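Journée portes ouvertes à l'Institut de géographie de Stotbridge

15 février 2022

L'institut ouvre ses salles au public une fois par an, en hiver, et nous y sommes allés à trois depuis Larnska. Le trajet en car passe par le col de Clindetberg, à 1398 mètres, ce qui tombait plutôt bien vu le thème de la journée : les frontières de montagne et les pays qu'elles séparent.

L'accueil se fait au rez-de-chaussée, dans l'ancienne salle des cartes. On y retire un plan et un horaire. Les visites durent une heure et l'on passe librement d'un étage à l'autre. Il y avait du monde en fin de matinée, beaucoup moins après le déjeuner.

La première présentation portait sur la vallée de la Roy. Sur les cartes anciennes, la limite entre les deux versants suit la rivière. Sur les cartes récentes, elle suit la ligne de crête, avec une exception au nord, où trois hameaux situés de l'autre côté du col sont restés rattachés à la commune du sud. L'explication donnée tient aux pâturages : les familles du sud y montaient leurs bêtes en été et payaient l'impôt chez elles. Le tracé a été fixé d'après les registres fiscaux, et le relief n'a servi qu'à placer les bornes.

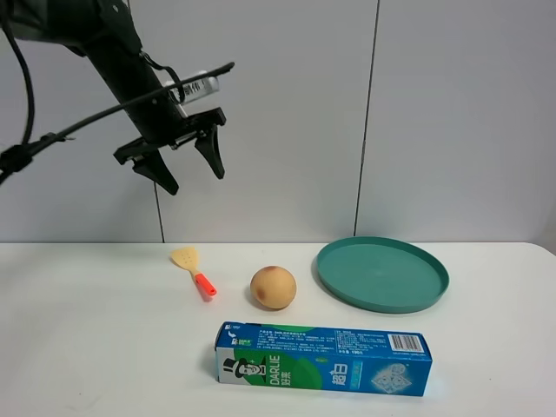 Département de géographie politique et de cartographie, Institut de Stotbridge

À l'étage, une salle est consacrée aux langues. Un grand panneau montre la répartition des parlers de part et d'autre du massif. On s'attendrait à une coupure nette au niveau des sommets, mais les deux versants ont longtemps partagé le même vocabulaire pour tout ce qui touche au fromage, à la neige et aux outils. La différence apparaît plus bas, dans les bourgs, là où se trouvaient l'école et le tribunal. On peut écouter des enregistrements au casque. Le son est faible et les bancs sont durs.

L'après-midi, nous avons suivi l'atelier de lecture de cartes. Chaque groupe reçoit une feuille sans aucune frontière, avec les rivières, les altitudes et les routes, et doit proposer un découpage en deux pays. Notre groupe a pris la courbe des 2000 mètres comme point de départ, puis l'a abandonnée parce qu'elle laissait une vallée sans accès routier à sa capitale. Le groupe voisin est parti des routes et a obtenu un tracé assez proche du vrai.

La bibliothèque se visite aussi. Elle garde une série de 100 feuilles topographiques du massif, dont une partie était sortie sur les tables. On peut demander une reproduction, à payer sur place et envoyée par courrier. J'ai commandé celle de Clindetberg.

Côté pratique, l'entrée est gratuite et la cantine sert un plat unique. L'ascenseur ne dessert pas la bibliothèque. Le dernier car pour Larnska part devant la mairie, de l'autre côté du pont, et il faut compter le temps d'y descendre à pied.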